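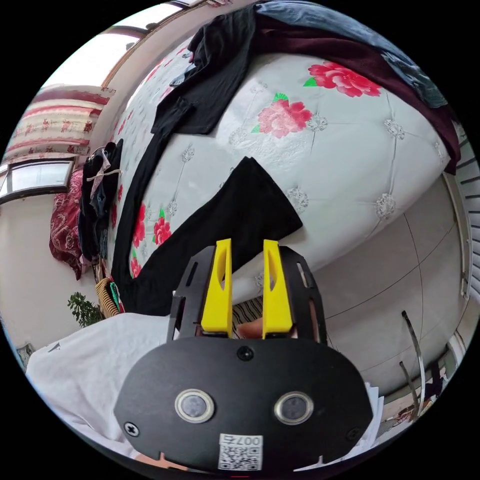

Clothes folder and wardrobe sorter, part-time

Grinivo is looking for two people who can face a bed full of other people's clothes without sighing out loud. Sighing quietly is fine.

We sort, fold and put away clothing in private homes. Our clients are busy, or moving, or have simply stopped opening the closet. You would go in, use the bed as your table like everyone else does, and work until the bedspread is visible again.

What the job involves

Folding pants, shirts and jeans to the Grinivo fold, which you will learn in a day and argue with for a month. Putting clothes back on hangers. Making piles for keep, mend and give away. Asking the client before anything goes in the last one, including the T-shirt with the holes.

What we ask of you

You can tell one pair of black pants from another. Most wardrobes we meet are black from one end to the other, and the owner will know if you mix up the good pair and the gardening pair.

You treat a quilted bedspread as somebody's favorite thing – shoes off, coffee in the kitchen.

You can leave a houseplant where it is.
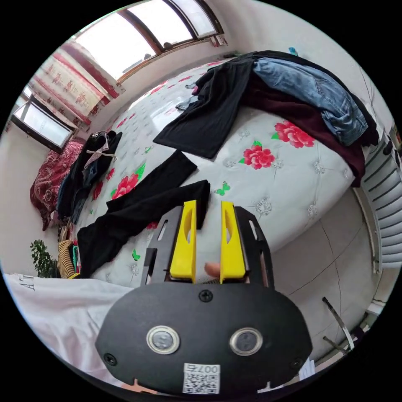 Black clothes and blue jeans on the bed.

Experience is welcome but we don't insist. Ľubica Hubáček came to us from a bakery and now folds faster than any of us. Strong opinions about sock drawers will be heard once, at the interview.

Hours and pay

Twelve hours a week, mornings, with more in January when everyone makes promises to themselves. Pay is hourly and travel between homes is paid time. We supply hangers, bags and labels.

How to apply

Write a few lines to Juraj Rusnák at the Grinivo office by Apr 30, 2025, quoting job number 268. Tell him which mornings you can work and what is on your own bedroom chair right now. No photo needed, of you or the chair.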